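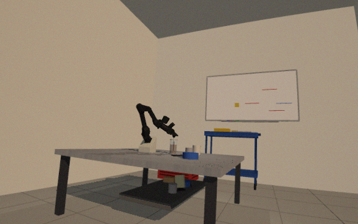 Alia on the bench: the stirring cell, rendered

Welcome to the gallery page for Alia, the little black arm I look after in the teaching lab at Prandbridge! The big view up top comes out of Jadora, our simulation project, and it's the setup I start every new stirring routine from. I get asked how the cell is put together a lot more than I get asked for pictures, so this page has turned into mostly notes. Sorry (not very sorry).

Over the beaker
The gripper is straight above the glass with the thin rod reaching down into the opening. I love this pose and I spend a silly amount of time on it. Everything in the stir routine is measured from here, so if this one pose is off, the whole program is off with it. I save it under its own name and never, ever edit it in the middle of a run. When I want to try something different I make a copy and mess up the copy.

Getting the height right
My routine on the real bench is to bring the arm down at 20 percent speed until the rod is 30 mm above the bottom of the glass, then stop and save. After that I go down in tiny jogs to the working height. It's slow and a bit boring and I've stopped skipping it, because I once saved a stir height while the beaker was sitting on a folded paper towel. Take away the towel and you have a rod waving around too high to do much of anything.

Centering
I center with an empty beaker first, always. Look down from above, nudge X, look from the side, nudge Y, then go back and check X again (it will have wandered, or you will have). In Jadora I can just swing the view around for this, which feels like cheating after years of crouching next to a table with a flashlight.

Liquid in the glass
The brownish-pink stuff fills roughly the lower half, and that's about as full as I like a beaker to be for stirring. More than that and the first fast circle throws a wave up the side. My standard test is 300 ml of colored water, slow circles to begin with, and then I bring the speed up a notch at a time while I watch the surface. If the liquid starts climbing, back off one notch and leave it there.

The cups and the blue container
Those live to the right of the beaker, and they matter more than you'd think from a program that never touches them! The arm comes down to the glass from the robot's side, and the retreat goes straight up before it goes anywhere else. I had a lazy diagonal retreat in an early version, and the rod clipped a cup on the real bench on the very first try. Now the lift is its own step and I put a big comment next to it.

Where the cable goes
There's a dark, cable-like line along the tabletop between the base and the beaker. On the physical cell I keep that stretch flat and give it a little slack, then swing the base joint both ways by hand to see if anything tugs. Do this with the power off, please. If the cable lifts off the table at either end of the swing, it's too short or it's clipped in the wrong place. Ours was clipped in the wrong place for most of January.

Looking after the gripper
Sticky fingers are the number one complaint in my notebook. I wipe the gripping surfaces with a damp cloth after every session, dry them, and then close the gripper on the rod and give it a gentle twist. If the rod turns, I clean everything again, and if it still turns I change the pads. We get ours from Boersma, and I keep a spare set in my drawer so I don't lose a Sunday to it like I did last spring.

Before I press go
I have 9 checks taped up next to the real cell and I read them out loud, which my labmates find hilarious. The ones that have saved me most often are the speed setting, the saved pose name and the direction of the retreat. The speed one catches me the most. I turn it up to watch a dry run and then forget, every time.

More views of Alia will go up as I get through the pouring setup. The tilt angles are still giving me trouble, and I'd like to have those sorted out before I post any of it.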